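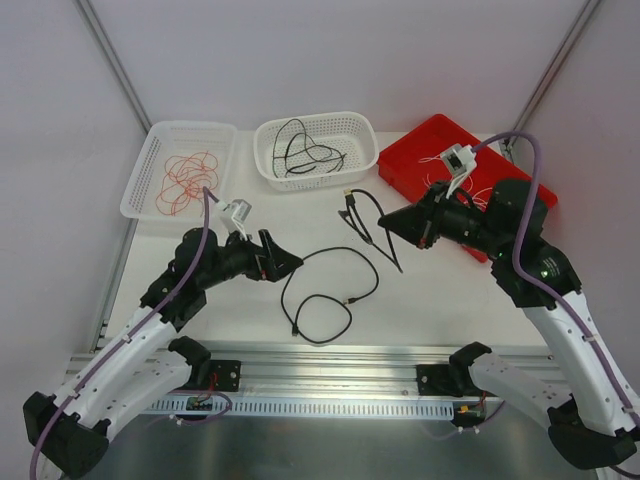

Ticket 334
Subject: Router restarts by itself in the evening, wired connection lost
Product: Lekero home router
Status: Open, waiting for customer
Opened: April 20, 2026

Customer message

Good morning. I am writing to you because my router restarts without my wish. It began in February, at first only once in a week, but now it is every evening. All the lights go off, then the power light comes back in orange, and after 2 minutes the internet works again. I work from home for Grokthorpe and I have lost several calls with clients because of this.

Before writing I have read your help page and I did the following:

Restarted the router from the menu. No change.
Did the factory reset with the small button at the back. No change, and I had to enter all my settings again.
Moved the router from the shelf to the desk, so that it has more air. No change.
Switched off the wireless and used only the wired connection. The router still restarted at the usual time.
Called my internet provider, Perar. They tested the line and told me that it is good.

I have also looked in the log of the router. Before each restart there is no error. The log simply stops, and then it begins again with the wrong date.

Please tell me what more I can check. I would not like to send the router away if it is not necessary, as I have no second one.

Reply from support

Thank you for the detailed message. A log that stops without an error usually means that the power was interrupted. Please tell us:

Is the power adapter the original one?
Is the router connected to a wall socket or to an extension lead?
Is anything connected to the USB port of the router?

Customer message

Thank you for the quick answer. I reply in the same order.

I am not certain about the adapter. I moved house in February and all the adapters travelled together in one box. The one I am using has the name Matheson on it, and the plug fits well. Now I am in doubt, because the router did not have this problem in the old flat.

The router is on an extension lead, together with the monitor and the desk lamp.

In the USB port there is an external disk, which makes the backup of my laptop every evening at 7. I am a little ashamed that I did not see this connection by myself.
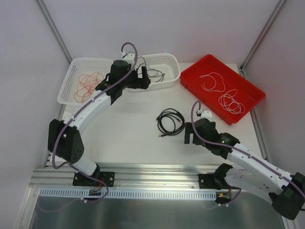
Yesterday evening I made three tests, one change at a time, so that the result is clear.

Test one: router directly in the wall socket, disk connected. It restarted when the backup began.
Test two: wall socket, disk removed. No restart during the whole evening.
Test three: disk connected again, and I started the backup by hand. The copy reached 100 files or a little more, then all the lights went off.

So I believe that the adapter is too weak when the disk is also taking power. On its label I can read 12 V, but the current is rubbed away and I cannot read it even with a lamp. Could you please tell me which current the router needs?

Reply from support

Your tests point to the adapter. The voltage is correct but the current is probably too low. The required value is printed on the label under the router, beside the serial number. Please send us both numbers, and leave the disk disconnected for now.

Customer message

I have found the label and I have written the two numbers in the contact form. The disk stays disconnected and the router has been on since then without a restart. I will look in the remaining boxes for the original adapter. If I do not find it, please tell me the price of a new one and whether it can be sent by ordinary post.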